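We use cookies to remember your settings and keep this site running. Accept | Manage preferences

Anyone moved kitchen staff over to working with an arm? What happens to the people?

Asked by Marlina Saragih in October

I run the prep kitchen at Rerndale, where we do packed lunches and hot trays for a few offices. There are 30 of us across the shifts and the owners want to bring in an arm for tidying and resetting the counters between jobs. They're trying it in simulation first and I get to sit in on the runs, which I love more than I expected to! My crew is split. Two of my best people think it's the start of losing hours, and a couple of the younger ones already want to know who gets to teach it.

This is from the counter reset task, which is the one everybody asks me about:

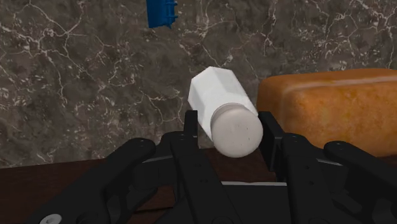

Salt shaker in the gripper, simulated counter

What I'd like to hear from people who have been through it: did the jobs change much? Who ended up looking after the thing day to day? And did you tell everyone at the start, or wait until you had dates?

3 replies

Ismael Lopes

Tell them now. Ours found out from a delivery slip and it took months to get over that.

Akihiko Ogura

Oh, I'm glad somebody asked this. We went through it at Gidton (bakery and sandwich line, smaller than you) and I was one of the people on the counter, so you're getting the view from the apron side.

The biggest change for me was that I had to learn to say what I do. I'd reset a station thousands of times and never once put it into words. Then the integrator sat down with us and asked where the shaker goes, which way up, what gets moved first if there's a loaf in the way, and we argued for an entire afternoon. It was great! Four people on the same shift had four different ways of doing it. We ended up with one written layout for every station, and new starters use it too.

If your runs look anything like ours did, there's a good mix of stuff out at once, and that's the part to get your crew in front of:

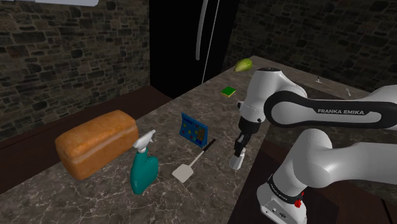

Franka arm over the counter, with bread, spray bottle, spatula, sponge and pear out

Show them a view like this and ask what they'd pick up first. My guess is you'll hear spray bottle away from the bread before you've finished the sentence. That's knowledge the engineers don't have, and your people should be in the room when the task list gets written.

On hours: nobody on our shift lost any, but the work did move. Less wiping down and putting back, more checking, more labeling, more time on orders. Some people missed the putting back, to be fair. It's a quiet ten minutes when your hands are busy and you can chat. We asked for that to be looked at and got a proper second break out of it, so ask early.

Day to day we have 2 people per shift trained to stop it, clear it and restart it. Make sure that comes with a pay bump and gets written into the job description. Ours didn't at first and it caused more bad feeling than the arm did.

Žofie Jelínek

Agree with Akihiko about pay. I'd add that you should let people who don't want to be trained on it say no. We had one volunteer and one who got volunteered, and you can guess which one still does it. Also depends on your contract, we were on the Murnar agreement and that has a section on new equipment. Check yours.

Comment from Marlina Saragih: Thank you both, this is gold. I'm going to put the counter view up on the break room screen before the next shift meeting and take notes on whatever they shout out. No idea about the contract section, will look tonight. Akihiko, was your written layout one page per station or one big sheet?

Comment from Akihiko Ogura: One page each, taped inside the cupboard door. Laminate them.

Get the best new answers in your inbox. Enter your email to join our newsletter. You can unsubscribe at any time.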